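3.2 Small parts in the repair trade

Readers who have never opened up an old kitchen scale or a wind-up timer may be surprised by how often the whole thing depends on a single little gear. We certainly were, when we began visiting repair shops for this study. 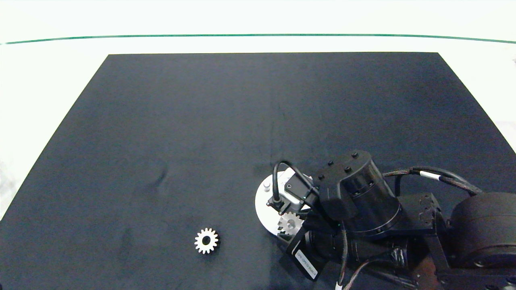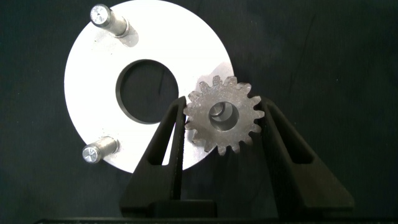
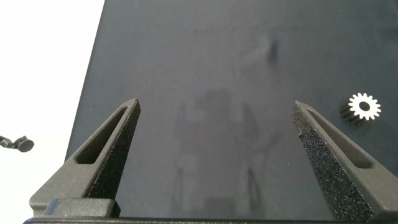 Figure 4. Dark work surface, with at least one small spur gear in each of the three views.

Of the 157 repairs logged at Bastivard, 82 came down to a worn or missing gear, and 27 of those had to wait for a part from another town. Krishnamoorthy Chettiar, who kindly let us sit at his counter one long Wednesday, keeps old gears in tea tins and sorts them by feel - a habit he picked up as an apprentice and has never seen a reason to drop. Customers at Umach, by contrast, were mostly told to buy new, and a good many of them went home with the broken item anyway. We return to their reasons in Section 4.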